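Getting your simulated gripper to hold the white piece: Part 3 of the Plalbridge Robotics Club starter guide

By Aksel Kirkegaard, updated 2/15/26

Welcome back, everybody! If you made it through Part 2, you have the table loaded, the arm answers to your keyboard, and you have probably flown the gripper straight through the floor at least once. We all did that in August, so please don't feel bad about it. This part is the one where you finally pick something up, and it's my favorite evening of the whole course.

Start by resetting the scene and opening the fingers all the way. Set your speed slider to 40 while you learn. I know it feels slow (I can hear you sighing from here), but you can push it to 100 once you've had a few clean grabs.

Now switch to the wrist view and bring the gripper over the white piece. Stop before you go down and turn the wrist until the piece sits between the two fingers. Lower a little, look, lower a little more. What you want is the narrow neck under the rounded cap - the cap itself is a poor place to squeeze, and the fingers like to slide right off it. Close gently, wait a moment, and then lift. 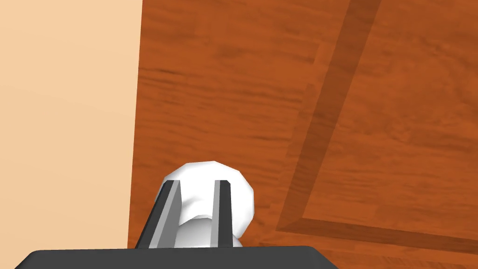 Çetinkaya wrote in after the last session to say that closing the fingers in two short taps worked far better than holding the key down, and that the piece stopped shooting off across the table. I've tried it since and I'm a convert, so do give it a go if yours keeps popping out.

Once you're holding it, raise it well clear of the wood and stop. Try turning the wrist a little each way. If the piece tips or slips, open up, reset, and go down a touch lower next time. There's no prize for rescuing a bad grip, and a reset only takes a second.

When you're happy, press record and save the run in the Warisgate folder with your initials in the name. If the log shows error 302, the recorder was started before the scene had finished loading, so close it and start it again.

Please bring one saved run to our next meeting in room 828. Part 4 is about putting the piece down again, and that takes more patience than you'd think!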